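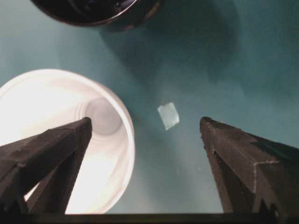

Two gripper fingers, a white cup and one small pale square. Seen from the robot's wrist.

Kids' Corner > Machines > How Robots Learn

Start | Machines | Animals | Space | Try It | Ask Us

How does a robot learn to pick stuff up?

By Seema Nishad
6 September 2020

Pick up a cup. Go on, any cup. Done?

Easy. You didn't think about your thumb. You didn't work out how far away the cup was. Your hand just went.

Now try telling somebody how to do it, only using words. Every single bit. Move arm forward. How far? Open fingers. How wide? Stop. Too far, you knocked it over. Start again.

That's the problem with robots. For a long time people wrote the instructions out, step by step, and it worked fine as long as the cup was always in the exact same spot. Move the cup a bit to the left and the robot grabs air.

So there's another way. Show it! Lots of times. Then let it figure out the pattern.

What's an example?

At the Grosuto workshop they have a robot named Pal. Pal has two arms. On the end of each arm is a gripper, with two fingers that open and close, kind of like the tongs you use for spaghetti.

Pal's job this summer was cups and little things. Picking up, putting in, moving over, letting go.

One example is one try from start to finish. A person drives the arms, Pal does the moves, and the computer saves everything. It saves:

what the cameras saw
where each arm was
how wide open the fingers were
what the person told the arms to do

All of that, many times a second, the whole way through. When the try is over, that's one example. Put the things back on the cloth. Do another one.

People who work on this call an example an "episode", like a TV show. A really short one where the only thing that happens is a cup gets moved.

How do you drive a robot arm?

Two handles. You hold one in each hand and squeeze. Move your hand, Pal's arm moves. Squeeze, and the fingers close. The slow part is learning not to jerk around.

Xuân Hà drives Pal the most. She did 78 examples in her first week and says the first 8 were so wobbly they had to be thrown out. Her tip: breathe out before you squeeze. Also, no soda before a session!

Lieven Dekker drives too but he's left-handed, so his examples come out different. Good. Different is useful. More on that in a minute.

Why the camera is on the wrist

Think about threading a needle. You bring it right up close to your face, right? Robots can't lean in. So you put a small camera near the hand and it goes wherever the hand goes.

A wrist camera always sees the fingers. They're in every picture, at the bottom, poking up. Looks strange at first. But it means the computer can see the fingers and the thing at the same time, and how far there is left to go.

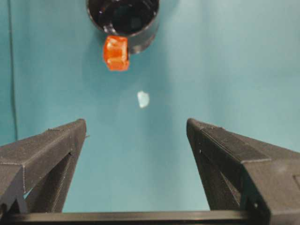 From the wrist again: black cup, orange cube, and a little pale bit out in front.

See how big the fingers look and how small the cube looks? You'd get that too if you held your fingers up near your eye. Try it with a grape across the table.

Look at the cube next to the cup. The cube covers up part of the cup's rim. You know the rest of the rim is still there behind it, because you've seen a million cups. A learning computer hasn't. It has to see cups with stuff in front of them, cups with nothing in front, cups from the top, cups from the side. Again and again untill it gets the idea.

And shiny things are hard. A shiny black cup has bright streaks on it where the light hits. When the camera moves, the streaks move. Is the streak part of the cup? Nope. Computer doesn't know that yet either.

See-through things, also hard. The cloth color comes through and the edges get mixed up with it.

Mix it up

OK so here's the big one. If every example is the same, the robot only learns that one thing.

Say you do 170 tries with the cup always on the left. What does the robot learn? "Go left." It doesn't learn "go to the cup." Put the cup on the right and off it goes to the left, very sure of itself.

Kaan Kurtuluş plans what goes where. He has a list and he changes things on purpose:

cup nearer, cup farther
white cup or black cup
little things close together or spread out
left arm's turn, right arm's turn
different driver

He doesn't change everything at once. One or two things per try. And he writes it down, otherwise you get to the end and find out you've got piles of one kind and hardly any of another.

The cloth stays though. Plain, one color, lying flat. Later on they'll try other tables, at the Jumitmont building, where the lights are diffrent too.

Two arms and a wider look

The wrist camera is great up close. But it can't see the other arm very well, or what's going on across the table. For that you need a camera farther back.
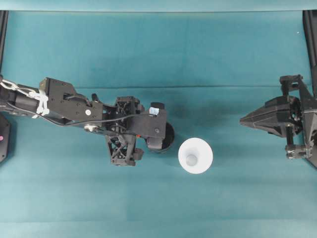
The wider view, with an arm on each side and the white cup between.

Same place, much bigger look. Now you can tell where the arms are compared to each other. Notice the fingers on the left arm, they've got triangle holes in them, like a bridge or a crane. Triangles are strong and they don't need much plastic.

With both views saved together the computer can match them up. Far view: the cup is over there. Close view: now I'm at the cup. You do this as well. You look across the kitchen to find your glass, then you look down at your hand when you grab it.

What about mistakes?

Everybody asks this. If a try goes wrong, do you delete it?

Sometimes. If the driver sneezed and the arm went flying, yes, bin it. If a cable got in the way, bin it.

But some mistakes are worth keeping. Say the fingers miss, the driver backs up, goes again and gets it. That one shows the robot how to fix a miss. If you only ever show perfect tries, then the first time the robot messes up it's got no idea what comes next.

Jucélia Prado checks the examples after. She watches each one and gives it a mark: keep, fix or toss. Fix means the label is wrong, like it says "white cup" but the try was with the black cup. She does this with headphones on and a big bag of pretzels.

Then what?

Then the computer practices. It looks at one moment from an example and guesses what the arm should do next. Checks against what the driver did. Wrong? Change a tiny bit. Guess again. It does that over and over, usually all night, while people sleep.

In the morning they let Pal try on its own, slowly, with a person next to the stop button. If it keeps messing up the same way, that tells you which examples you need more of. Back to the handles.

Try it at home

You need a friend, a blindfold, a plastic cup and 3 small things (blocks, erasers, whatever).

1. Friend puts on the blindfold. Friend is the robot.
2. You say the moves. "Left a bit. Down. Close."
3. Get all the things in the cup.
4. Swap.
5. Now do it again but move the cup somewhere new. Did your words still work?

Write down the ones that went wrong and what you said right before. That's data! You just collected some.

Words to know

Gripper: the robot's hand.
Episode: one try, start to finish.
Label: the words that say what a try shows.
Data: all the saved stuff together.

Next time: why Gultier wants a robot that can fold a towel, and why it's so hard.

Contact us | Copyright Kids' Corner 2020 | Back to top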